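Skaltisdale Home Notes
Kitchen and Workshop > Surfaces > Stone counters
Updated 21 Aug 2021

Care of marble and other soft stone counters

Marble is calcium carbonate. Any acid stronger than plain water dissolves a little of it, leaving a dull spot called an etch. A stain is a separate problem: color has soaked into the pores and the surface may still be shiny. Work out which one you have before buying anything. Hold a flashlight low and nearly level with the stone. An etch shows as a change in shine. A stain shows as a change in color with the shine unbroken.

Daily cleaning

Use warm water with a few drops of plain dish soap. Wipe, rinse with a second cloth, and dry. Soap left on the stone builds up as a gray film that people often mistake for wear. Do not use vinegar, lemon cleaners, bathroom descaler or scouring powder.

Dark stone needs the drying step more than white stone does. Water marks and soap film show strongly against brown and black, and pale veins can hide a crumb until it is dragged under a cloth.

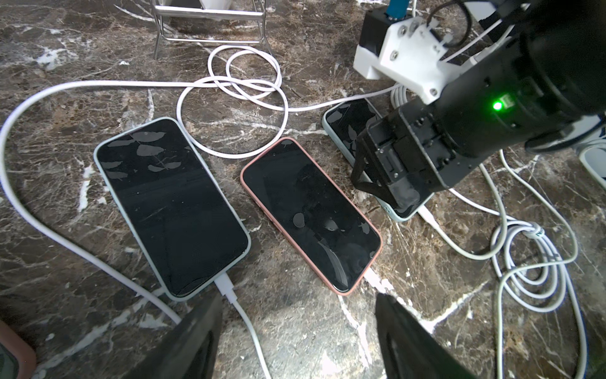

Phones on dark brown marble with white and cream veins.

Water test for sealer

Put a teaspoon of water on the counter and leave it for 11 minutes. Blot it up. If the stone underneath has darkened, the sealer is worn and should be renewed. If there is no change, leave it alone. Sealing over sound sealer gives a sticky haze that has to be stripped. Test near the sink and near the stove, and treat those areas separately if the results differ. On very dark stone the change is hard to see, so check it with the flashlight.

Applying sealer

Clean the counter the evening before and let it dry overnight. Spread a thin coat with a lint-free cloth, working an area no wider than your reach. Wait 5 minutes, or the time on the label if that is different, then wipe off everything that has not soaked in. Buff with a dry cloth. Keep the counter clear until the next day.

Objects left on the counter

Clear small items off before cleaning and wipe their undersides too. Grit is the usual cause of fine scratches, and it travels on the bottoms of mugs, tool trays and anything else that gets slid across the stone.

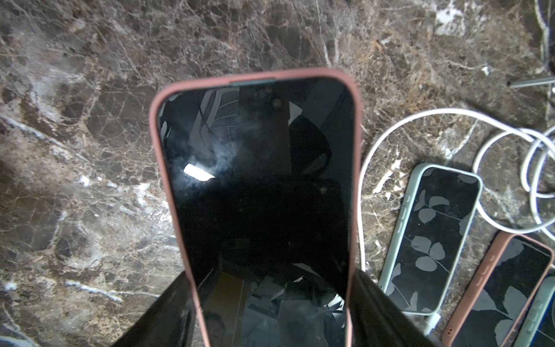 Felt pads under heavier items help, but they collect grit as well and should be replaced once they feel hard. Rubber feet can leave a yellow mark on light stone. Cork is safer.

Light etching

Small etches on polished marble can be worked out with marble polishing powder and a damp felt pad. Use light pressure and keep the powder wet. For deeper marks, start at 300 grit with a wet diamond pad and move up in steps. Try a hidden corner first. Honed counters should not be treated with polishing powder, as it leaves a bright patch.

Oil stains

Mix baking soda and water to a thick paste, cover the stain to the depth of a pencil, tape plastic wrap over it and leave it for a day. Remove the wrap and let the paste dry fully before lifting it with a plastic scraper. Old oil may need three or four rounds.

Text: Peninah Tanui
Checked by: Athina Balaskas

Next page: Grout and backsplash joints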